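Papers > Work and Automation > Section 4

4. Folding at the Hekmont laundry: what changed for the people on the line 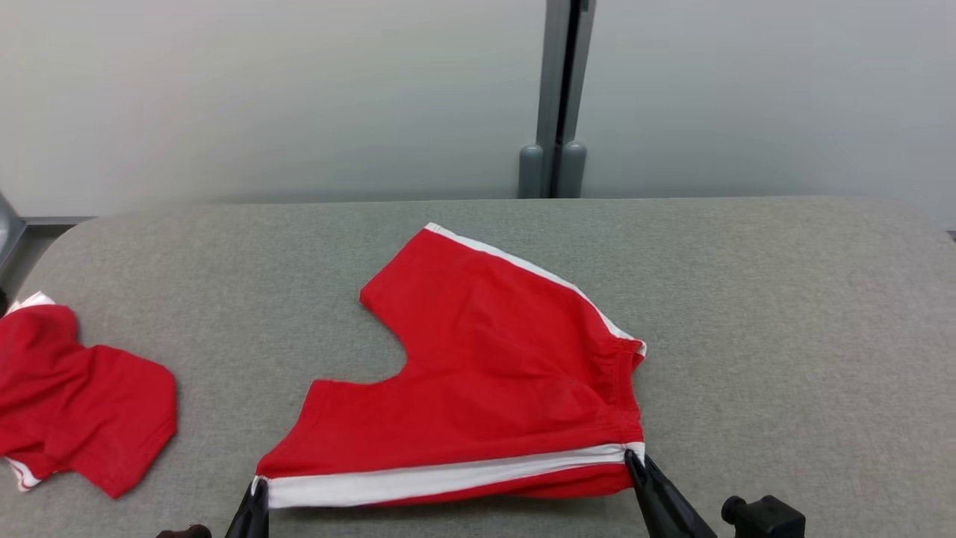 Figure 4. Shorts held by both grippers at the waistband, folding station 2.

Does a folding robot take over the job of the person who used to fold?
In the laundry we studied it took over part of it, mainly the plain garments, and the person moved to sorting, checking and clearing stops.

4.1 Setting

Hekmont washes and returns sports clothing for clubs and schools. Before the change, all folding was done by hand at long tables, with each worker seeing an order through from the dryer cart to the bag. The firm then put in two folding stations running the Flanow control software. The stations have padded tops and two arms each. Nine folders worked on the floor when we began our visits, and all nine were still employed there when we ended them, although their duties were no longer alike.

We interviewed every folder and the shift lead, Montserrat Olmedo. Interviews were held in the break room during paid time. Leandro Montoya and Heidrun Hofstetter coded the notes separately and then compared their codes. Where they disagreed, both readings were kept.

4.2 Division of work

Shorts and short-sleeved shirts go to the stations. Hooded tops, goalkeeper wear and anything with a zipper stay with people. This split was set by the firm at the start and was changed only once, when long socks were taken off the stations and given back to the hand tables.

A short garment is easy for a person to fold and still asks a good deal of the machine. Elastic draws the cloth together, and a fold made while the waistband is slack tends to come out crooked. The usual first step at the station is therefore to take the waistband at its two ends and pull it straight, as in Figure 4. The white stripe on the red shorts gives a quick way to judge this by eye. Workers told us they looked at trim for the same purpose, and several had done so at the hand tables for years without having been taught to.

4.3 Output

Over the counting period we followed 4000 garments sent to the stations. Of these, 3940 were folded and accepted at the check table without being touched by a worker. The remaining 60 were refolded by hand. We did not time the hand tables in the same way, so no claim is made here about speed.

The refolds were not spread evenly through the shift. They came in short runs, often when a new club's order was started and the cloth was of a different weight. One folder, Adoración Bermúdez, described the effect on her day: "You stand and stand, and then you have five things at once." Others used similar words. The old work was steady and tiring for the shoulders. The new work was lighter, but it was harder to plan a break around.

4.4 Skill and pay

Before the stations came, a new hire learned to fold first and to sort later. The order is now reversed. Sorting decides what the station receives, and a zipped top sent by mistake will stop it. Experienced folders said this put more weight on a task that had been treated as entry work. Pay grades had not been changed to match, and this was the most common complaint in the interviews.

Danish Virk, the newest of the nine, had folded by hand only on hooded tops. He said he felt unsure when asked to refold shorts to the house pattern, and that he copied the finished pieces on the check table. Two of the older folders raised the same point from the other side. They were asked for help more often than before, and the time this took did not appear on any sheet.

Olmedo kept a written rota at first, moving each person between sorting, checking and the hand tables. It was dropped after some weeks at the request of the workers, who preferred to trade places among themselves. In November the firm agreed to enter help given to other workers on the shift sheet. We had no access to the sheets after that month and cannot say how the entry was used.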